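Count the dull ones too

I keep hearing that a learning system wants more examples, always more, as if we were filling a silo. I have spent a good part of this year with the Kevum project, where a robot learns to push small blocks to where you ask for them, and I have come to think we're a bit too fond of the big number. By August we had 892 recordings, and I was as proud as anybody! Then I sat down one evening and watched 344 of them back to back (with a great deal of tea), and an awful lot of them were the same push, made by the same patient hand, toward the same easy corner.

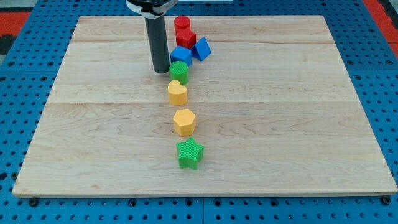

Eight blocks on the board, with the green cylinder nearest the finger.

A crowded board is where I'd spend the money. Nudge one block among close neighbors and you have to choose your side, go slowly, maybe back off and try again, and all that fussing is worth keeping. My friends at Gromier trim the hesitations out, and I do understand the wish for tidy data, but I wish they'd leave them in.

So my plea is a small one. Give each person 30 pushes in a sitting, let them start from a mess, and have 3 different people do the same request in their own way.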